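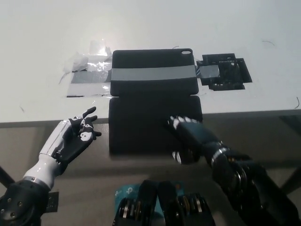 Is a folio case worth having on a tablet that mostly stays at home?

It depends on whether you fold it back and stand it up every day. If you do, a folio earns its keep as a stand, and the protection is a bonus. If the tablet lives in a drawer, a plain sleeve costs less and weighs less.

I went to the Erkska open day wanting a better answer than that, and came home with most of the same one. The invitation promised "the full life of a case, from sheet to shelf". We got perhaps half of the life, and a good deal of shelf.

Erkska makes tablet covers under its own name and also supplies the Flullico range, which is the one you are more likely to have seen in shops. The building is a long shed behind a tyre depot, badly signposted from the main road. Visitors were sent round in groups, and ours was led by Caroline Mbwambo, who looks after materials and was by some distance the most useful person I met all day. She didn't read from a card and she didn't mind being interrupted.

First stop was the cover stock. A folio is a simple thing: a shell to hold the tablet, a flap to go over the glass, and a strip in between that has to bend every time you open it. The strip is where they go wrong. My last one split there while the shell and the flap still looked new, and I said so. Mbwambo said the hinge is also what comes back to them most often, followed by corners. She passed round two offcuts of hinge material, old and new. The new one felt softer. Whether softer means longer lasting I couldn't tell from a few minutes of bending it between my fingers, and I doubt anyone else in the group could either, though there was plenty of nodding.

The leaflet says the new hinge is good for 1,000 openings a month. A month of what, and for how many months? I asked Elibariki Gachanja from the sales side, who told me the figure was for "typical heavy use". I asked what happened in the second month. He said he would find out. I gave him my email address and have had nothing so far.

Next came shells, and the camera opening. This was better. Xiaoyan Fan had a tray of rejects and let us pick through them, and it is surprising how little a hole has to be out of place before it spoils a photograph. She had one where the edge would have clipped the corner of every picture taken with it, and I had to hold it against a good one to find the fault. I would have happily spent the whole visit at that tray. We had it for the time it took the next group to catch up.

Lunch was a sandwich and a talk about Odera, the new line due in January. Odera is a thinner folio with a flap that is meant to lie flat when you open the case out on a desk. The samples did lie flat. They had also never been in a bag, so I'd expect them to. My own flap, a Flullico bought two years ago, has had a curl along its front edge since its first summer, and it started out perfectly flat as well. There was a cheaper line, Enard, which got one slide and no samples. It will cost 56 per cent of the Odera price, and as it has the older hinge I would have liked to bend one.

Onni Halonen, who was in my group and buys for a school, asked the question I wish I'd thought of: can you replace the flap without replacing the shell? The answer was no, it's bonded. He pointed out that he orders 100 at a time and throws away good shells by the boxful. There was some talk of looking into it — the kind of talk that has been going on for years, I'd guess.

The shop at the end had seconds at a fair discount. I looked at the hinges, looked at the camera holes, and bought one for the kitchen tablet. Let's see how the strip holds up.

If you're thinking of going: entry is free, parking is tight after ten, and the tour takes longer than the website claims. Ask for Mbwambo's group at the desk. Take your old case with you, the more worn the better, as they were quite willing to look at mine and tell me what had failed.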